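Where Do All the Towels Go? A Semester Looking at Laundry in Shared Housing
Shaohua Xie
Project report, Household Studies seminar
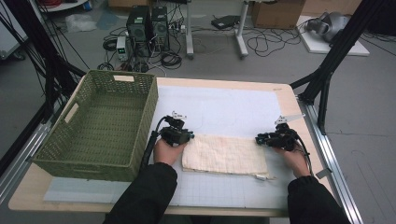 Figure 1. Checked towel laid out flat next to the green basket.

I picked this topic because of a fight. It was a small one, over a bath mat, and it took up most of an evening in our kitchen at Ramatbridge, the student building where I've lived for two years. By the end of it I had figured out that the four of us had four completely different ideas about when a towel is dirty, and none of us had ever said our idea out loud. So when the seminar asked for a project on "a routine you can observe up close," I already had mine.

My question was pretty simple. In a building where people share machines and closets but mostly don't share laundry, how do they decide when to wash something, and what happens to it afterward? I thought the first half would be the interesting part. I was wrong about that, and I'll get to why.

How I did it

Ramatbridge has 148 residents and one laundry room in the basement. The manager let me copy the sign-up sheets for the spring term, which came to 332 loads once I took out the crossed-out ones and the ones where I couldn't read the handwriting. (If you live in 4C, please press harder with your pen.) I also asked people on my floor and the floor below to keep a laundry diary up to the first week of June. Some of them were great at it. Some of them gave me one page with a coffee ring on it, and I used those too, because a bad diary still tells you something.

On top of that I did kitchen-table interviews, usually at night, usually with somebody folding while we talked. I'd planned to record them but the dryers on the ground floor come right through the wall, so I took notes.

What the sheets say

Evenings are packed. The slots after 8 p.m. fill up first and the early morning ones hardly get touched, even though those are the only hours when you can get both good dryers. I asked people about this and got a lot of shrugging. One of my neighbors said she'd rather wait three days than carry a bag downstairs before breakfast, and I respect that.

The sheets also show gaps around exams – long ones – and then a huge rush right after. In the interviews people talked about that rush almost like a holiday. They clean the room, wash everything they own, and feel like a new person for a couple of days.

What they don't show is what's in the load. For that I needed the diaries.

What the diaries say

Clothes get washed by smell and by how they look, which is what I expected. Sheets get washed when somebody is coming to visit. Towels are all over the place! I had one person who washed hers after every second use and another who wrote, in full, "towel: still fine" on five pages in a row.

The best predictor I found was storage. People who had a shelf or a hook that was only for towels washed them more often than people who kept them on a chair. I can't prove which way that goes. Maybe tidy people buy hooks. But two people on my floor put up hooks partway through the diary period, for their own reasons, and both of them wrote more towel loads afterward. Two people is a tiny sample and my instructor has already written that in the margin of my draft, so I'm writing it here as well.

The folding problem

So here's where I was wrong. I figured washing was the big decision and folding was just cleanup. In the interviews it was the other way around. Hardly anyone minded the washing. What they put off was the part between the dryer and the closet, and clean laundry sat in bags and baskets for days. One interviewee called her basket "the second closet," and she got dressed out of it every morning.

A few people had strong feelings about method. Thirds or halves, rolled or stacked, edge in or edge out. Almost everyone folds the way a parent did, and the ones who don't are very proud of it. My roommate and I fold towels in different directions, so our stack leans. We've talked about it. It still leans.

What I'd do differently

I'd start the diaries sooner and make the pages shorter. I'd also ask about money, which I skipped because it felt rude and then people kept bringing it up anyway – a wash and a dry adds up when you're living on a stipend, and at least some of the "still fine" towels were about that.

I'd like to compare Ramatbridge with a building that has machines in each apartment. A friend of mine just moved into one across town and has agreed to keep a diary for me over the summer. Her first page came in last night, and it's all socks.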